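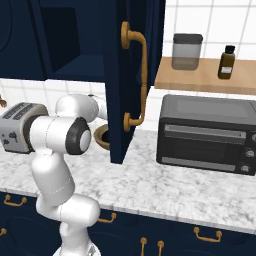 Figure 1. Simulated kitchen, arm at the toaster, upper cabinet door open.

Can a Machine Do the Kitchen Yet?
Final report, Household Automation elective, Utbridge campus
Submitted May

1. What we asked

Everybody has seen the clips where a robot makes coffee. We wanted something duller. Could one arm, bolted in one spot, do the small chores in a normal kitchen without a person stepping in? Open a cabinet, close it, shift a toaster along the counter. Stuff you do half asleep.

Short answer: some of it. Long answer below.

2. Setup

All of it in simulation. No real arm, no budget for one. We used Clallance for the physics and the rendering, and Flosex to train the controller. Kitchen layout came out of the Coşkun set, which has cabinets with working hinges. Arm model is the stock one, we did not change the joints or the gripper.

Two chores:
- Cabinet. Start closed, get door past the halfway angle, then shut it again.
- Toaster. Move it along the counter to a target spot, do not tip it.

Training data was 1285 demonstrations, both chores mixed together. Then 50 test runs per chore with the start positions shuffled. A run counts as a pass only if the whole chore gets finished inside the time limit. Half a chore is a fail. We argued about that one for a while but a half open door is not what anyone wants at home.

3. Results

Toaster: 40 out of 50 passed. Better than we expected. Most fails were the arm pushing too high up, so the toaster tipped instead of sliding. A few were just timeouts.

Cabinet: opening was mostly ok, closing was bad. Only 2 full passes out of 50. The controller seems to treat an open door as the end of the job and then it hovers. We retrained once with the closing demos weighted more and it got worse at opening, so we went back to the first version. Ran out of time to try a third (cluster was down all Sunday).
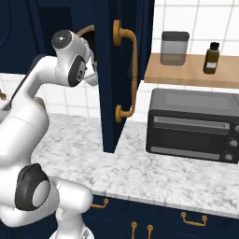

Closing is harder than opening for a plain reason, the arm has to get itself out of the way first. When you open a door you pull and back up, and your hand ends up wherever it ends up. With the door swung out like this the hand is tucked in behind it, so a camera on the toaster oven side loses part of the gripper right when the controller needs it. The long brass handle is on the front of the door, facing the other way from the cabinet, and to grab it the arm would have to come back around. A person does this without thinking, or just bumps the door with an elbow. Our controller never learned teh bump.

4. What this says about real chores

Careful here, it's a simulation. Friction on the counter is one number for the whole slab. Hinges never stick. There are no crumbs and no cord on the toaster, and the cord alone would probably wreck our pass rate.

Still think the split between the two chores means something. Sliding a thing from A to B on a flat surface is close to solved, for one object in one kitchen. Anything with two stages that undo each other is not. And a lot of housework is exactly that, open and close, take out and put back.

Same would go for a shop floor, maybe less so, becuase there you can pick where the bins go and take the doors off.

5. If we had another semester

- second camera on the far side of the door
- train opening and closing as seperate skills, with a switch between
- heavier door, lighter door
- a cord

Code and run logs are in the course folder. The time limit in the config file is the old one, use the value in the readme.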